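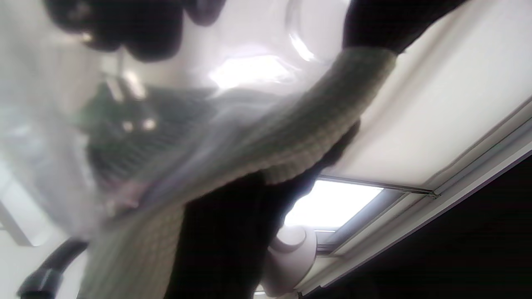

Knit sleeve at the window, Climmont, February

Lucie Vachon wrote:
> Does the new line at Climmont mean fewer hours for the finishing room? We were told 3 stations would go over to the machines.

Lucie,

No cut in hours so far. The 3 stations now do the plain folding and bagging, up to 500 pieces a shift. Knits stay with us for now, because Zacharias has no setting for ribbed sleeves yet.

What changes is the work itself. Two of us from folding check what comes off the line, and one clears stops. It is less lifting and more standing and watching – my feet notice. Clivov staff get the same training next month, and the sign-up sheet is by the time clock. Please put your name down before 3 p.m. if you want the early group.

Josée Caron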